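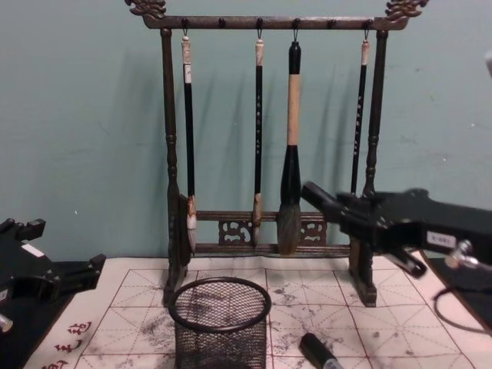
Plernthorpe Brush Room Opens for Fall Sign-Ups

PLERNTHORPE, 2025-08-19. Hi, I'm Mwende Sang, and I'm so happy to finally share this one! Starting in October, the Plernthorpe Brush Room will run beginner calligraphy evenings in the back of the old Emmont building. Each course is five sessions long, and the fee is $100 with paper, ink and the use of our brushes included.

I get asked about the brushes more than anything else (people are scared of them, I think). Please don't be. We hang them with the bristles pointing down, so they keep their shape, and the rack is the first thing I fell for when I was putting the room together. It's dark carved wood with a dragon head at the end of the top bar, and I still say good morning to it.
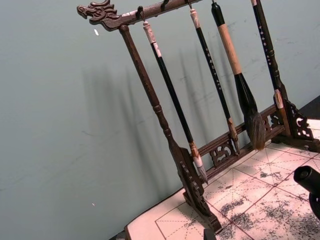

You'll start with one of the slim black-handled brushes and a practice mat, just strokes, lots of strokes. The big bushy one comes out in the last session, when we write a single large character each and make a glorious mess. Bring an apron or an old shirt!

Sign-ups are open now at the Enriquez Street desk, 1303 Enriquez Street, or by mail to Brasto Arts, P.O. Box 1780, Plernthorpe. If you'd like to come by with a reporter's notebook, just ask for me at the desk.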